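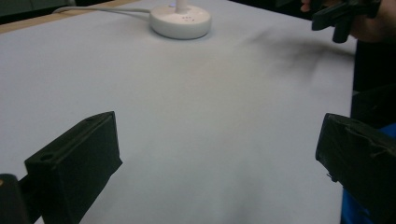 Table with lamp and cord, meeting room, September

Tekosbridge Visitor Information Partnership
Minutes of the September meeting, held at the Venckus building, ground floor

Present: representatives of the town council (chair and minutes), the Wustutow ferry operator, the accommodation providers' group, the museum, the market traders and the county transport office.
Apologies: the walking festival; the Rultmont estate.
The meeting opened at 10.00.

1. Minutes of the previous meeting

Agreed as a correct record, subject to one change. Under item 6, "coach park" to read "coach drop-off bay". The coach park is a separate site and is dealt with under item 5 below.

2. Matters arising

2.1 Brown signs on the northern approach. The county has confirmed that the sign for the museum will be replaced like for like. The request to add the riverside walk to the same sign was refused on grounds of legibility at the posted speed. A separate application would be needed. The museum asked that no application be made until its own replacement is in place. Agreed.

2.2 Lost property at the information desk. Procedure now written and displayed behind the desk. Closed.

2.3 Seagull notices. Still outstanding. Carried forward.

3. Weekend visitor guide

3.1 The draft text of the new weekend guide was circulated before the meeting. It replaces the folded map and the separate food leaflet. The guide is arranged by half day, from Friday evening arrival to Sunday afternoon departure, with walking times between stops.

3.2 Print run. Quotations were received for 2000 copies on uncoated paper, folded to fit the existing racks. The accommodation providers asked for a larger run. The chair noted that the previous leaflet was overprinted and that stock with the old ferry times was still being handed out in the spring. The meeting agreed to 2000 copies, with a reprint to be considered after the winter timetable is known.

3.3 Content. The following changes were agreed:
- The castle mound to be described as "open at all times, steep, no handrail".
- Rultmont gardens to be listed with opening months only. Admission prices to be left out, as the estate sets these after the guide goes to print.
- The two bakeries in Mill Lane to be given equal space.
- "Hidden gem" to be removed wherever it appears.
- The public toilets by the slipway to be marked on the map. They are missing from the draft.

3.4 The market traders objected to the Saturday morning section, which sends visitors to the riverside first and the market second. By the time visitors following the guide reach the market, several stalls will be packing up. It was agreed to reverse the order. Walking times will need to be worked out again for that half day.

3.5 Listing policy. There was discussion on whether places to eat should pay for an entry. The meeting did not reach agreement. For this edition, entries remain free and are limited to premises open on both days of the weekend.

Action: council to send revised text to all members. Comments to be returned in writing, marked with the paragraph number.

4. Wustutow ferry

4.1 The operator reported that the winter timetable will have 4 return crossings a day, with the last return at 16.30. The vessel carries 30 foot passengers in winter. Bicycles are carried at the discretion of the crew.

4.2 The accommodation providers reported that guests had missed the last return boat on more than one occasion in the summer and had asked for a later sailing. The operator replied that crew hours do not allow it. It was agreed that the last return time should be printed in bold in the guide and repeated on the map side.

4.3 The transport office asked whether the 11.15 crossing could be moved by ten minutes to meet the bus from the station. The operator will look at this against the tide tables. No commitment was given.

Action: operator to supply final winter times in a format that can be copied directly into the guide.

5. Coach park

5.1 The surface at the lower end has failed again near the drainage channel. The council has obtained one price for patching and is waiting for a second. The two affected bays will stay coned off.

5.2 Coach firms are still using the old postcode, which directs drivers to the residential end of the street. The correct postcode is to be added to the group bookings page and to the confirmation letter.

6. Budget

6.1 Contributions have been received from all members except one. A reminder has gone out.

6.2 A request for 200 pounds towards new leaflet racks at the station was approved. The racks must be fixed to the wall, as required by the station operator.

7. Any other business

7.1 The museum will close for rewiring in January. The dates will be given on the website only, as the guide covers a longer period.

7.2 The spare key to the information desk shutter has not been returned. Members were asked to check.

8. Next meeting

November, 10.00, same room. Items for the agenda to reach the council one week before.

The meeting closed at 11.50.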